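Lovisa Moen has spent most of her working life looking either straight down or straight up. She looks after the floors and the ceilings at Nygård, the big hall where Clernance keeps its lab, and says the part in between belongs to other people.

"The middle is where they put the interesting things," she says. "I get carpet and tubes."

She means it fondly, more or less. We meet on 13 April 2021 over coffee that she describes as "structural," and she begins with the carpet, which she was against. An industrial hall wants bare concrete, in her view. She was outvoted by the people who have to listen to the hall all day.

"It took the echo down, I'll give them that. It also holds on to every crumb of everything. You put a wheel on concrete and you have a wheel on concrete. You put a wheel on carpet and you have a relationship." 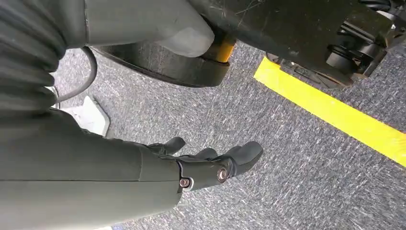 *Wheel on carpet, Nygård.*

Dust is her other subject. She has opinions on black metal, which she would ban if she were asked. Every speck shows on it, and every scratch too, and people will wipe the top of a thing for years without once bending down to see the underside.

"Get on your knees," she says. "That's my whole training course. Vilgot did it in 2 minutes and has been unbearable ever since."

Vilgot Viklund, her only colleague, is at the next table and doesn't look up. He handles the vacuum, a Rultine that he bought secondhand and defends like a relative. It cost 700 kronor. Moen says that was 700 too many.

"It picks up screws," Viklund says.

"It picks up screws we needed," says Moen.

On ceilings she gets quieter, and a bit proud. She likes a ceiling that hasn't been covered over, where you can follow a pipe with your eye and work out where it's going. The blue paint on the beams came before her time, and she won't hear a word against it. Trelero, the firm that quoted for a suspended ceiling, wanted to hide the whole lot behind white tiles.

"Roughly 2,000 tiles," she says. "And behind every one of them, something I'd need to get at. I asked the man if he was planning to come back and lift them for me. He had another appointment." 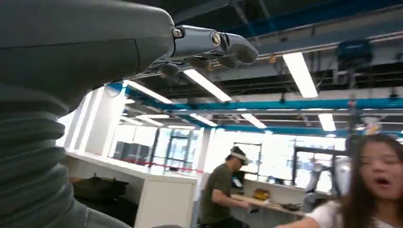 *Beams, pipes and long lights under the roof at Nygård.*

The lights are fluorescent, long, and in her opinion fine. There is talk of replacing them in June. She has heard this talk before and has gone on ordering tubes.

I ask if she ever sits down in the hall and just enjoys it. She considers this for a while.

"I lay down once," she says. "I was looking for a washer under a cabinet, and I rolled over, and there was the ceiling. Very nice. Then Vilgot came past with the vacuum."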